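Husent House > Residents > Warden's Diary > Laundry and Linen

Warden's Diary: Thursday, June 5, 2025

The new linen arrangements at Husent House have now been in force for one full month.
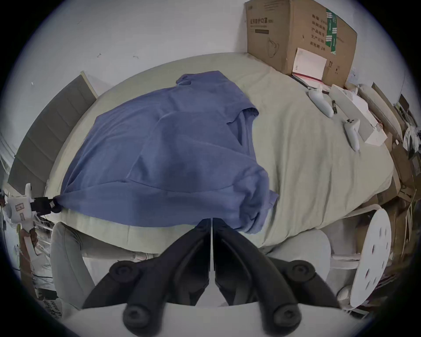

The contract with Statow ended in May and the weekly collection has passed to Teoh, whose van calls at the north door before breakfast. The charge for the first month came to £1,315, which is £90 below the last Statow invoice. I have entered both figures in the house ledger and sent a copy to the bursar.

Four sheets were returned to the wrong floor this week. I spoke to Teoh by telephone and was told that the bags had been labelled correctly but unloaded in haste. The sheets were recovered by noon. Residents on the second floor are thanked for their patience.

Fikri Ong called at the office after lunch to ask whether personal clothing may be placed in the linen bags. It may not. The contract covers sheets, pillowcases and towels only, and the machines in the basement remain available for everything else until ten in the evening. A notice to this effect will be put up on each landing.

The dryer supplied by Ito was inspected in the afternoon. The engineer replaced the door seal and advised that the filter be cleaned more often than at present. The next service falls due after a further 300 hours of use.

Rain from four o'clock. The courtyard lines were taken in and the office closed at six.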